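Tumness says its giant press still works. Does it?

The town of Tumness would like you to know that its old forging press is back. The Irnham press, a four-storey lump of iron and steel that squeezed out propeller shafts and crane hooks for most of last century, was brought down by hand for one slow stroke in January, in front of invited guests and a brass band. The town's website now calls it "the oldest working press of its size in the southern hemisphere."

That is a large claim, and it leans heavily on the word "working".

The press was built to push with a force of 2,000 tonnes. On the day, according to the restoration group's own notes, it managed 31. The hot billet that guests saw flattened on the anvil was a bar of soft steel no thicker than a rolling pin, heated in a portable furnace that came on the back of a truck. A decent workshop press could have done the same job before morning tea.

Nosipho Ngubane, who chairs the Irnham Press Trust, does not dispute the numbers. "It moved under its own hydraulics, on its own columns, with the original crosshead," she said. "I'm comfortable with working. People who want to see it at full force are going to have to wait until we can afford the seals."

How long they will wait is hard to pin down. The trust's first plan had the press at full force within 3 years. That plan was written before anyone had opened up the main cylinder, and the version now on the trust's website gives no date at all. Ngubane said the old target had been "a hope" and that she was sorry if it had been read as a promise. It was printed under the heading Our Promise to Tumness.

Gerrit Mtshali spent his working life as a fitter at the Irnham works and ran the press on night shift until it was shut down. He watched the January stroke from behind the barrier and was not much moved.

"She used to shake the cups off the shelf in the canteen," he said. "You'd feel it in your teeth. What they did the other week was a curtsy."

Mtshali's main worry is the left rear column, which he says was repaired with a welded sleeve after a bad lift and was never right afterwards. The trust's engineering report, prepared by the consulting firm Mabuza, mentions the sleeve in one line and rates the column as fit for "demonstration loads". It doesn't say what a demonstration load is. Asked for a figure, Pravesh Adams of Mabuza said it would depend on the demonstration.
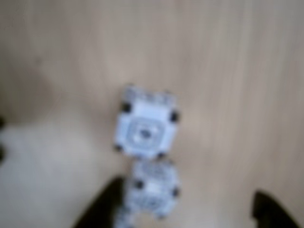 Pale block-like parts on a wooden surface.

Then there is the matter of who built the thing. The sign at the gate credits the whole design to a local engineer and says the idea was later copied overseas. Samran Noiphan, a historian of heavy industry who has been through the company's letter books, thinks the traffic ran mostly the other way. She found drawings for a very similar press, bought from an English maker and marked up in pencil with changes to suit the smaller crane at Irnham.

"The changes are clever and they deserve a sign of their own," Noiphan said. "But you can see the maker's title block on the sheet. Someone has cropped it out of the copy they hung in the visitor centre."

The trust says the copy was trimmed to fit a frame.

None of this would matter much if the press were only a hobby. But the council has put money into the roof, and is being asked for more. The trust's business case forecasts 713 visitors for every demonstration weekend, a number that appears without any working and is repeated in four separate tables. The visitor centre's sign-in book for the January event runs to a little over six pages. Ngubane said plenty of people had not bothered to sign.

Councillor Mbali Mthembu, who voted for the roof, said she would want to see better figures before voting for anything else. She would also like to know how much of the maintenance is going to fall on the town once the present grant is spent. The business case gives that question a paragraph, most of it about the gift shop.

There is also the sponsor. Postura, which sells office chairs, has its name on a banner across the crosshead and will keep it there under a deal whose value has not been made public. The trust calls the company its "partner in heavy lifting". Postura did not reply to questions.

To be fair to the trust, the building is dry for the first time in decades, the columns have been cleaned back to bright metal, and the old control stand, with its brass levers and cracked pressure gauges, is a lovely thing to stand beside. School groups have started to come through. Even Mtshali has agreed to record his memories of the night shift, on condition that he is allowed to talk about the left rear column.

The next demonstration is planned for later in the year. The trust says the press will be run at a higher load but has not said how much higher. Entry will be by gold coin donation, and visitors are asked to wear closed shoes.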